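Putting On "The Sevau Line": Production Report, Second Year Project
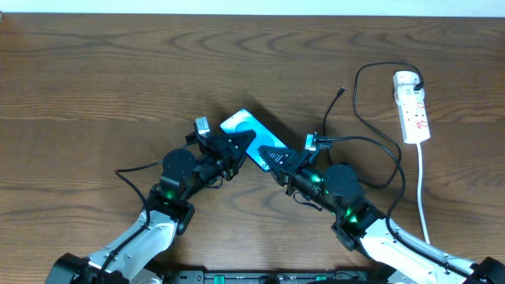
Drama and Performance Studies, Noltby College

Project report by Sanaa Erraji, stage manager and (by week two) also sound

I signed up to stage manage because I thought it meant a headset and a clipboard. I did get a clipboard. The headsets belong to the main theatre and we were in the studio, so for most of the run I talked to our lighting operator by leaning around a curtain and whispering, and I'd like that noted by whoever does the equipment budget.

Our play was The Sevau Line, a one-act for six actors set in the waiting room of a rural train station on the night the service is cancelled for good. Our director, Zena, found it in a box of scripts in the department library and fell completely in love with it. I wasn't sure at first. On the page it reads like people complaining about a train for 35 pages! But at the first read-through there's a bit where the station master reads the timetable out loud for the last time, and the whole room went quiet, and after that I was in.

What the project was meant to do

The course outline asks each group to choose a published or unpublished script, stage it for an invited audience and write up one area of the production individually. My area is rehearsal and cueing. Zena has written hers on directing and the design report is separate, so I won't go through the set here except where it got in my way (it did, see below).

Rehearsals

We had three evenings a week. The first stretch was table work, then we got up on our feet much earlier than I would have liked. Zena's view is that actors learn lines faster if they're moving. Mine is that they drop the script, lose their page and look at me. We were probably both right, depending on the actor.

My blocking notes started out very tidy. I drew a floor plan for every page, with initials in circles and little arrows. By the middle of rehearsals the arrows had been rubbed out so often that the paper was going fuzzy, and I switched to writing it in words on the facing page: "SM crosses to ticket window, stops, doesn't look at her." Slower to write, far easier to read in the dark. If I did this again I'd use words from the start and save the plans for scene changes.

The bench was the big problem. It was built as one long piece and looked gorgeous in the colour Zena wanted, a sort of tired railway green, but it meant the passengers couldn't get from the ticket window to the door without climbing past each other. We tried angling it. We tried shoving it upstage, where the people in the side seats couldn't see half the play. In the end the design team cut it into 2 shorter benches, which took one afternoon and fixed a week's worth of blocking. I should have taped out the full size on the floor at the first rehearsal. I had the measurements! I just hadn't used them.

Sound and cues

Our sound person changed courses, so I picked it up. The script asks for a train heard in the distance that never arrives, and it comes back at three points, a bit fainter each time. My first version was a library recording that sounded like a washing machine. El Sherbiny, our supervisor, suggested taking out most of the low end and letting the wind carry it, and that was miles better. I also learned to put the speaker behind the door flat and point it at the wall.

Calling the cues while running the sound was harder than I'd expected. In the dress rehearsal I was late on the second train because I was busy giving the lighting standby, so the actor playing the widow tilted her head to listen to absolutely nothing for what felt like a year. She covered it beautifully. Afterwards I rewrote the prompt book so no two standbys sat on the same line, and I coloured the sound cues orange.

The performances

We did two shows. The first was a bit fast, the way first nights are, and a lantern was left in the wings so the station master had to mime turning it off. I've since added a props check at the half and again at the five. The second night was lovely. The laughs came in places we'd stopped noticing, and I managed every cue on its line, including the last blackout, which Zena wanted held for longer than any of us found comfortable.

What I'd change

I'd ask for a second person on the desk before tech week. I'd send out the rehearsal report the same night, even if it's only four lines, since the ones I left until morning always missed something the wardrobe team needed. I'd also start the cue sheet while the blocking is still moving and put up with the mess.

The prompt book, cue sheets and rehearsal reports are in the group folder with the design drawings. The benches are in the scene dock if next year's group would like them, and the green paint is on the shelf behind the door.

Submitted 2025-11-28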